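Pots, Pans and Produce That Will Outlive Us

The play kitchen shelf at the Virkgate lending room has been restocked, and I am told we should all be excited. I am, a little. The old set had been through 198 loans and came home each time with fewer vegetables than it left with. The last family to borrow it made do with a single radish and what may have been a potato.

Yatziri Escobedo did the choosing this time, and her rule was that anything on the shelf had to look worth cooking. So out went the flat wooden fried eggs, and in came rounder, brighter groceries and a proper little saucepan in navy blue. My own kitchen has nothing that smart. The handle has a hanging hole, too, which means you can put it on a hook -- or, if you are four, over a thumb.
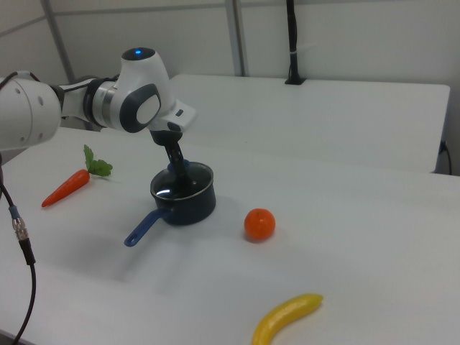
The navy saucepan with its lid tucked inside, and the new carrot and orange on either side.

Sets go out for 20 days from the Sterkau Street desk, and you can have them a week longer if you ask before they're due. Please give the toy food a wash before it comes back. Warm water and dish soap will do it. The dishwasher at Ayala Hall will not, as the former grapes could tell you.

There is a banana as well. Two households have already put their names down for it specifically -- I've explained that it only travels with the set.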